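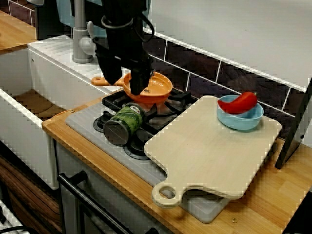 Play kitchen corner, progress report to the Undeo small grants fund
April 2019

Hello again! I promised you an update once the kitchen was up and standing, and it is up and standing, so here goes. I'll start with the money and then get on to the fun part.

Money

You gave the Flultow playroom enough to buy one good kitchen and a first set of food and dishes. So far I have spent $357. Most of it went on the kitchen unit, which we got secondhand from a nursery school in Durura that was closing. They threw in a box of odds and ends for nothing (half of it was puzzle pieces, but never mind). I have $50 set aside for the second round of play food and I'd like to hold on to it until May, when the toy swap comes around and things go cheap. Receipts are in the same envelope as last time. The gas for the trip isn't in there – I went in my own Honda with the back seats down and was happy to do it.

The kitchen itself

I'm so pleased with it. The countertop is real wood, a nice warm color, with the corners rounded off, and it has a proper deep white sink that you can pile things into. The stove has black burners and a grate for the pans, and there's an oven underneath with a white door and a black bar handle. You can see a few screws in the wood on top. I went around all of them with a screwdriver before we opened and I've put it on my monthly list to do again. I thought about covering them with wood filler but then I'd never get the thing apart if we had to move it.

The handle on the oven door sits at a slant. I have tried it both ways and I'm leaving it alone for now. If you would like it straight for the opening photos, let me know and I'll have another go.

What's on the stove

We kept the first set small. In my application I listed 24 pieces of food and I still think that's the right number to end up with, but I wanted to begin with a few good ones and see what got used. The orange frying pan is the clear favorite. The red chili pepper in the little light blue bowl comes a close second, and I've had a mother ask me where she could get one like it (it's so shiny!). We also have a green can with a patterned label, and a big pale cutting board with a hole in the handle.
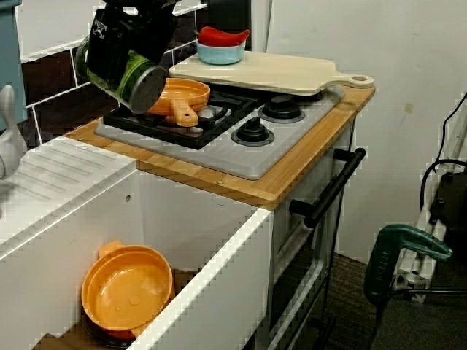
The one thing I'd change is the cutting board. It's a lovely piece of wood but it's long for this countertop and wants to live on top of the burners, so whoever is cooking has to shove it out of the way first. I'm going to look for a shorter one at the swap and move the long one over to the snack table, where there's room for it. A hook for the pan would be good too. I priced one and it's small change, so unless you object I'll take it out of the play food money.

Visits

The sign-in sheet shows 219 visits since the kitchen went in. I don't have a good number from before to put next to it, sorry, the old sheet only had families on it and not children. I've fixed that now and the next report will have both.

Still to do

Paint the wall behind the kitchen (I have the paint, I need a dry weekend with the windows open). Find a second pan, preferably in a different color so there's less arguing. Make picture labels for the food bins. I'd also like a small table next to the kitchen so the cooks have somewhere to serve, and I'll send you a price for that separately before I buy anything.

You are welcome to drop in any morning we're open. Give me a call first and I'll put the coffee on – the real kind, from the kitchen down the hall.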